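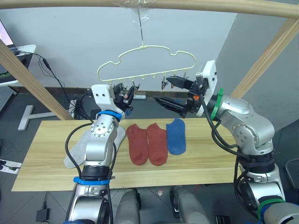 Can the two arms run different gripper models at the same time, or does the controller need a matched pair?

Mixed is fine. Each side keeps its own gripper profile, so load the Flamar profile on one and the Rahimi on the other, then restart the controller once.

Ticket 259
Site: Follolgate, sock hanger cell
Opened: Nov 15, 2018
Subject: Flamar vs Rahimi fingers, clip squeeze keeps timing out
Priority: normal, but we lose the cell in January

Problem: Flamar closes on the clip, controller reports "no contact", opens again. Rahimi does the same job, same script, no error. Need to know if it's the gripper or our settings before we order more.

Log

Swapped cables left to right. Error followed the gripper, not the arm. So arm is ok, port is ok.

Raised grip force from 100 to 175 on Flamar. Clip opens now but the hanger swings a lot when it lets go, second arm then misses its clip. Not great.

Back to 100. Changed contact timeout to 2 seconds. Better, still drops out on the dark clips. Didnt touch the Rahimi settings.

Nekarville support asked for firmware versions. Sent both. Flamar is one release behind. Updated, re-zeroed the fingers, reloaded profile.

After update: clean run at 100, no timeouts. Ran again with the arms swapping sides, same result. Force 175 still makes the hanger swing so leave it alone.

Open items
- wrist camera on the Flamar side needs recalibrating, fingers sit a hair lower than teh old ones
- try the long fingers on both before we pick one
- ask Nekarville if the update changes the close speed, it feels slower

Status: waiting on Nekarville. Don't close yet. Keep the Rahimi profile as the fallback till the long finger test is done.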